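We use cookies to remember your settings and count visits. Manage preferences | Accept

The Small Rulebook That Is Making Robot Hands Better

By Jean Baird
April

The first thing Chenxi Tan gave me when I walked into the Pistoswood workshop was a sheet of paper, folded once, with print on both sides. "Read it before you touch anything," she said, and went off to find me a stool.

I have read a lot of lab rules over the years. Most of them are about goggles and coffee. This one was about how to pick up a spoon, and I loved it.

Pistoswood collects handling data for robot arms. People hold a gripper tool in one hand, squeeze it shut around ordinary things, lift them, move them, set them down again, and the camera on the tool records every attempt. Later those recordings teach an arm to do the same. Plenty of groups work this way now. What sets Pistoswood apart is how seriously it takes the dull part, meaning the rules for what counts as a good recording, and who gets to say so.

The sheet is called the Urkden practice, after the street where the first draft was written, and it has grown to 30 rules. Rule one says the object goes down before the gripper comes up. Rule four says the fingers must be fully open at the start, every time, even if you are tired and the last one was perfect. Rule nine bans "helping," the crew's word for nudging the thing into a nicer position with your free hand. I broke rule nine almost at once.

"Everyone does," said Donnie Crichton, who trains new operators. "You want the object to look ready. But a kitchen drawer never looks ready, does it?"

That idea runs through the whole document. Things should lie at whatever angle they land. Thin things should be gripped at the middle on some takes and near the end on others. If a grasp fails, you keep the recording and label it as a failure. Deleting it is the closest thing the place has to a crime!
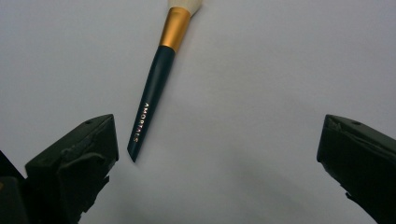
Long, light objects get a section to themselves, and it's my favorite part of the sheet. They roll. They tip when you hold them too far from the heavy end. A soft end must never be squeezed between the fingers, so the operator closes on the hard part and leaves the rest alone. Plain backgrounds are allowed for a first set, to let reviewers check finger position easily, but the same object then has to be recorded again on a busier surface. A set made only on a clean tabletop doesn't pass.

Passing is Calum Moffat's department. He reviews recordings with the name of the operator hidden, and he checks them in batches of 1000. For each batch he writes a note, usually half a page, and the note goes to everybody. I read a stack of these over lunch. "Fingers late on the small stuff again," says one. "Lovely slow approaches this time, please keep doing that," says another. The tone is friendly and the standard is strict, and I suspect the first makes the second possible.

There is a cost, of course. Moffat once sent back 2000 recordings after finding that two tools had been set to different opening widths. Both were fine on their own. Mixed together, with no label saying which was which, they were a mess. Out of that came rule 17: measure the opening at the start of each session and write it in the log. It takes less than a minute, and I watched Tan do it twice in one afternoon, the second time after the tool had been dropped.

Not everyone agrees on how far to go. Gion Ortner builds arms at Zomeo, which trains on data from several workshops, and he would like the sheet to be shorter. "I want rules people can keep in their heads," he told me on the phone. "Thirty is a lot of heads." He is a fan all the same. His team has borrowed the failure labels and the opening check, and he would be glad to see every supplier do the same.

Tan wants something bigger, a shared version that small groups can pick up for free and argue over in the open. Hứa, a two-room workshop that started last year, has already been using a copy and sent back a page of complaints. She showed it to me with real delight. Most of the complaints were about rule 22, on gloves, which she agrees is badly written.

Before I left, Crichton let me try a full take. Object down, gripper up, fingers open. I went in slowly, closed on the handle, lifted, and felt it slide out and heard it hit the table. My free hand stayed in my lap the whole time. He leaned over, marked it as a failure, and saved it.

Get our features by email once a month. Enter your address to sign up. You can unsubscribe at any time.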